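Borgate cafe puts tables and glasses up for sale

The Borgate cafe will sell off its tables and glassware on Thursday, starting at 9 a.m. Owner Narayanan Amin said the lease ends in January and the new place is too small for everything.

The list includes 300 clear drinking glasses. Tables with pen marks or scratches on top will go for less. 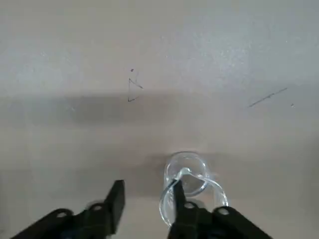
Buyers should bring their own boxes and paper for packing. Payment is by cash or card, and larger pieces can be held until Friday noon. Call Lakmal Sarkar at the cafe to ask about delivery.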